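Haverford Kitchen Trial: Progress Report for May

Prepared by Moushumi Majumder for Wanda Gallagher

Dear Wanda,

Thank you again for your patience while we waited on the second arm, and for the kind note you sent the whole team (Ingrid pinned it up over the sink!). We are now well into the Iravex review, and I'm glad to say there is plenty to tell you.

You'll remember that the grant pays for us to try the Iravex tabletop kit as a helper for clearing and putting away light dishes, with a view to recommending it, or not, to the day centers in Okport. The kit comes with 2 arms, a wrist camera for each, and the teaching software. Setup took Demetrius most of a Saturday, which was longer than the booklet promised, though a good part of that went on finding the right clamps for our table.

Since then we have been working on cups and the drying rack. We chose plastic cups on purpose, having a fair idea of how many would end up on the floor, and we keep a tray on the table as well, so the arm has to learn to leave other things alone. 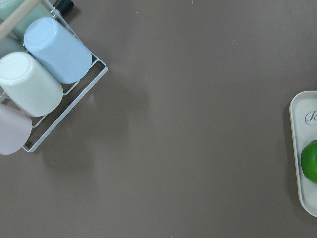
Wrist camera view of the cup task, with the rack at left and the tray at right.

Ada Donati has led the teaching sessions, and she has recorded some 200 runs so far. Her feeling is that the kit learns a simple lift quite happily, but gets fussy when cups sit close together in the rack, and pale cups near pale wires seem to give it the most trouble. We would like to try darker cups next and see if that helps. The support desk has been friendly and quick, I must say, even when our questions were rather basic ones.

On the money side, we have spent $4000 of the equipment line, and everything is within what you approved. The one item I'd like to raise is a spare set of gripper pads. Ours are showing wear sooner than we had hoped, and I would be so grateful for your thoughts on moving a little over from the travel line to cover them.

Next month we start on putting cups away on a low shelf, and Ingrid will begin drafting the review itself. You are very welcome to drop in and watch, any morning after ten.

With warm thanks,
Moushumi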